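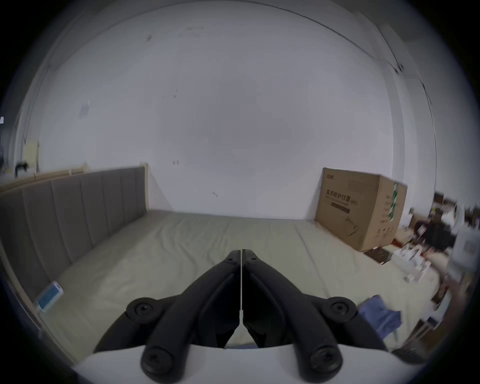
Acta de la reunión ordinaria de la asociación de vecinos Tristotau
Fecha: 2023-08-15
Lugar: sala de la planta baja, portal 5
Hora de inicio: 19:00
Preside: Hưng Hầu
Toma el acta: Đạt Lục
Quórum: suficiente en segunda convocatoria.

1. Lectura y aprobación del acta anterior

Se lee el acta de la reunión de marzo. La vecina del 2.º B pide corregir el punto de los buzones: lo que se aprobó fue pedir presupuesto, no encargar la obra. Se corrige y queda aprobada sin votos en contra.

2. Ruido nocturno en la calle Lương

Hưng Hầu resume las quejas recibidas por la descarga de mercancía antes de las siete de la mañana. La mayoría proceden de las viviendas que dan a la fachada este, donde en verano se duerme con la ventana abierta. El supermercado contestó por escrito que el horario lo fija el transportista, Kellov.

Varios vecinos comentan que el ruido peor no es el del motor sino el de la plataforma trasera al tocar el suelo. Se propone pedir que descarguen en la entrada de la calle de atrás - tiene rampa y no hay dormitorios encima. El vecino del local de la esquina advierte de que esa entrada queda bloqueada los días de mercadillo.

Se acuerda enviar una carta a Kellov y otra al supermercado con la propuesta. Si no hay respuesta en 21 días, se presentará una instancia en el ayuntamiento. Redacta Đạt Lục.

3. Toldos del patio interior

Presupuesto de Zorer para cambiar la lona de los toldos comunes: 333 euros por unidad, montaje incluido, sin la retirada de la lona vieja. La retirada se cobra aparte, 200 euros en total.

Se discute el color. Los estatutos dicen «verde», sin más, y en el muestrario hay cuatro verdes. Se descarta el oscuro por el calor. Una parte de los asistentes prefiere el más claro y otra teme que se ensucie con los pinos. Se vota a mano alzada y sale el intermedio.

El vecino del 4.º A pregunta si los toldos privados tendrán que igualarse. Se le responde que sí cuando se cambien, pero que no hay obligación de cambiarlos ahora. Pide que conste.

Se acepta el presupuesto, a condición de que Zorer confirme por escrito la garantía de la lona. Los trabajos no empezarán antes de la segunda quincena de septiembre.

4. Tendido de ropa

Se recuerda que las cuerdas del patio son comunes y que las sábanas grandes no deben taparle la ventana al piso de abajo. La vecina del 1.º C explica que lleva semanas con la cocina a oscuras por las mañanas. El vecino del piso de encima, presente, dice que no lo sabía y que tenderá en la cuerda del fondo.

Se propone abrir la azotea para tender en los meses de calor. Hưng Hầu recuerda que la puerta no cierra bien y que el seguro preguntó por ella el año pasado. Queda pendiente hasta tener la cerradura arreglada. No se vota.

5. Agua

El contador general marca más consumo que el trimestre anterior. El fontanero revisó la bajante del portal 5 y encontró una junta en mal estado, ya sustituida. Se volverá a leer el contador a final de mes. Se pide a todos que miren las cisternas de casa, sobre todo en los pisos que se quedan cerrados durante las vacaciones.

La factura del fontanero no ha llegado todavía. Se aprueba pagarla con cargo al fondo de reparaciones.

6. Ruegos y preguntas

- Bicicletas en el rellano: se pondrá una nota en el ascensor. Las que sigan allí en septiembre se bajarán al cuarto de contadores.
- Luz del garaje: el temporizador se apaga antes de llegar a las plazas del fondo. Đạt Lục preguntará al electricista si se puede alargar.
- Palomas: la vecina del ático pide una malla. Se le solicita que traiga un precio a la próxima reunión.
- Llaves: faltan dos copias de la sala. Quien las tenga, que las deje en el buzón de la asociación.
- Un vecino pregunta por la fiesta de fin de verano. No hay fecha. Hưng Hầu preguntará por el permiso de la plaza - el plazo para pedirlo acaba pronto.

Se levanta la sesión a las 20:50. La próxima reunión se convocará con nota en los portales.

Firmado: Đạt Lục
Visto bueno: Hưng Hầu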